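Service Robots in Small Workplaces
Handout 6: Reading an offer before you sign it

Welcome back, everyone. Last time we talked about what a robot arm can do in a small workshop or shop, and we ran out of time just as we reached the part most of you had asked about, namely how to judge what you are being sold. So this handout goes with both halves of the session, and you are very welcome to scribble on it.

Our case this time is the Jatis tabletop tidying package, offered by a firm called Walczak. It is sold as a service: you pay by the month, they bring an arm, fit it beside your table, teach it the objects you want moved, and come back when something goes wrong. The brochure says it will handle "everyday display items", and I would like you to underline that phrase now, before you read any further, as we shall come back to it.

The price in our copy of the offer is 1531 a month for a single arm, with a setup period of 14 working days. Treasa Mac Carthaigh, who has kindly lent us her notes, asked the firm what happens if setup overruns. The answer was that billing begins on the day of delivery, whatever the state of the setup. It is in the terms, on the back page, and quite a few people miss it — I did myself the first time.

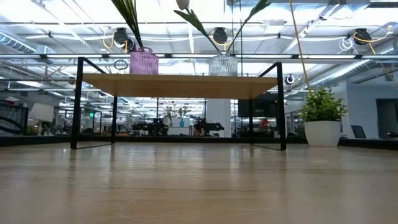 Text: Halina Tokarz
Course notes revised in July, with additions from Wayne Hartley

Glass is the thing to think about when you read "everyday display items". A fluted vase lets light through and throws it about, and a glossy tabletop gives back a reflection of whatever stands on it, so a vision system may have to decide which edge belongs to the object and which belongs to the shine. Leaves and stems are another matter again. They stick out well past the vase, they bend, and no two bunches are alike. A raised shelf adds a drop on every side. Put two vases next to each other up there and the arm must reach one without brushing the greenery of its neighbour.

None of this is hopeless, I should say! Adoración Gallardo ran the Jatis package for a season in the front room at Gillitz and was really rather pleased with it, especially for putting planters back in their places after cleaning. Her log covers 167 moves. Where she had trouble was with clear glass late in the afternoon, when the sun came in low, and she ended up asking for those jobs to be done before 11 in the morning. The firm agreed, and was very pleasant about it, but they did charge for the extra visit.

The brochure also gives a success rate of 98 per cent. Please don't wave this away, but do ask what was being counted. Does a vase set down slightly off its mark count as a success? Does a second attempt? Were the vases full, and did they have stems in them? Cyprian Śliwiński rang to ask precisely this while he was comparing offers for Prusirero, and was sent a two-page test sheet which is a good deal more useful than the brochure. Ask for it by name: it is called the placement record.

For the second half of the session, please work in pairs. Take the Jatis terms and write down the questions you would put to the firm before agreeing to anything. Start with the objects, and be particular: height, weight, what they are made of, and whether anything grows out of the top. Then go on to the room itself, by which I mean the lighting at different hours, the finish of the table, and who is likely to be walking or sitting nearby.

When you have your list, swap with another pair and mark any question that a salesperson could answer with a plain "yes". Those need rewriting. "Can it lift a vase?" will get you nowhere much, whereas "May we watch it lift ours, with the flowers in, six times over?" tends to produce a proper conversation.

Reading for next time: the maintenance section of the same offer, paying attention to who supplies replacement finger pads and how long they take to arrive. Bring your marked-up copy with you, and a pencil, as the ones in the room have mostly wandered off.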